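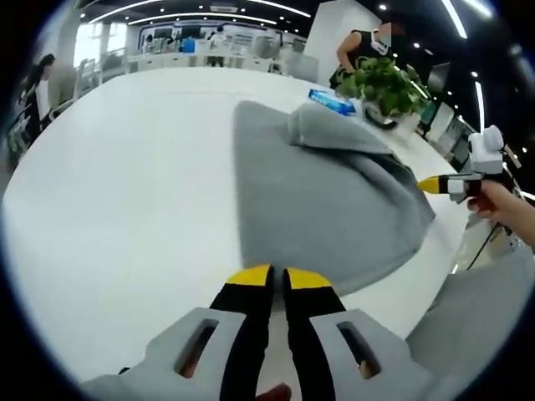 Hand-held grippers for cloth folding, build thread (shared workshop)

Posted by hofstetter_b, Mar 18, 2025

Hello all. I promised in the introductions section that I would open a thread for this build, so now I do it. English is not my first language, please ask if something is not clear.

We are building a pair of hand-held grippers to record how people fold towels. Later the recordings go to a small two-arm setup which I call Serra. The arms are already standing at home and they move, but they fold nothing yet. First I want good recordings, and for this I need good hand tools.

Present state:

Fingers are printed, black, with yellow soft tips. The tips are the fourth version. The first three were too round and the cloth slipped away when I pulled sideways.
Housing is printed in two halves. It needs 171 grams of filament for one tool, and in my opinion this is too much.
Fisheye lens, so that I see both fingertips and also a big part of the table.
Trigger is a simple lever with a return spring. No motor in the hand tool.

The main problem is grabbing one layer. With a fleecy towel the fingers come down, close, and in many cases I have two layers between the tips without noticing. I notice only when I lift the corner and the whole thing comes along.

My goal is 200 clean folds before I train anything. What would you change first, tips or finger angle?

Benedikt Hofstetter

---

malis_bench wrote:

Tips. I had the same trouble with fleece. A flat tip with a thin front edge goes under the top layer much better than a fat one. Make the edge as thin as your printer can do in flexible filament and accept that you will replace it often.

Also do you practice only with a towel? Thin cotton behaves in a very different way.

---

hofstetter_b wrote:

Thank you. For now mostly towels, gray and white. I have also some cotton napkins but I keep them for later, they wrinkle so much that I cannot say what is a good fold and what is a bad one.

---

oldspindle wrote:

I will disagree a bit. Before the tips I would look at the table. On a hard glossy surface the cloth slides away from you when you push the finger in. Put a thin rubber mat under it and try your old tips again. You may find that version two was fine.

---

malis_bench wrote:

The mat helps, I agree, but then the robot needs the same mat for ever. I would not like to build my data on a trick of the table.

---

oldspindle wrote:

Every table is a trick of the table. He has to choose one. If the arms at home work on a mat, record on a mat, what is the problem?

---

hofstetter_b wrote:

Please, both can be right. I can test it this week: old tips with mat, new tips without mat, and I write the result here.

One more question, about reflections. With ceiling lights I get bright spots on the white table and my tracking becomes nervous near them. Do I need to care?

---

nenness wrote:

Yes, you need to care. Lock the exposure by hand, do not leave it automatic. When a big white surface fills the view, automatic exposure makes a gray towel almost black, and then one second later it changes its mind. I use a fixed shutter of 1/200 and correct with gain.

And tie your cable! If you have any cable coming down from the top of the tool, fix it along the forearm with two soft straps. I lost a full evening of recordings when the plug became loose little by little. The files looked okay until I opened them.

---

hofstetter_b wrote:

The cable pulls on my wrist also, I had this complaint already. Straps are ordered.

---

pliravness wrote:

I read with interest, but I must ask it: why hand tools at all? You have the arms. You can guide them with a pair of leader arms and the recordings fit your robot from the first day. With hand tools you get wrist motions that the arms cannot copy. I spent most of August throwing away such recordings.

---

hofstetter_b wrote:

It is a fair question. I have three reasons. The leader arms cost more than I want to pay now, the cheapest kit which I found was 599 and I would need two. Second, the arms stay at home and are heavy, while the hand tools go in a backpack. Third, with the hand tool a new person can fold a towel after five minutes of practice. With leader arms my own brother needed an hour, and he is a patient man.

But about the wrist motions you are right, and I have no good answer. I think to put a small stop ring on the housing, so the hand can only turn as far as the arm can.

---

pliravness wrote:

A stop ring will not help you with the elbow. The person walks one step to the side, reaches over, and your arm is already at its limit. Better check every recording against the joint limits in software and reject the bad ones the same evening, while the person still remembers what they did.

---

nenness wrote:

+1 for checking on the same day. I would do the check and leave the stop ring away — people fight against it and then the motion looks strange.

---

oldspindle wrote:

Weight question. 171 grams is not the end of the world, but where is it? If it sits in front of the hand, you will feel it after twenty minutes. Move the heavy part back above the grip if you can.

---

hofstetter_b wrote:

Unfortunately most of it is in front. I can make the walls thinner in the two halves, and the slots can be longer, they carry no load. I will draw it again tomorrow evening.

So my list for now: thinner tip edge, test with the mat, fixed exposure, straps for the cable, joint limit check in software. The stop ring waits.

---

malis_bench wrote:

If you share the file for the tip I can print it here in a softer material and send you some. I have most of a spool left and no plan for it.

---

hofstetter_b wrote:

This is very kind. I put the file in the shared folder tonight, the name is tip_v4b. Please watch the small hole at the back, it must stay open for the screw, and on my printer it closes when I go faster than 2000 acceleration.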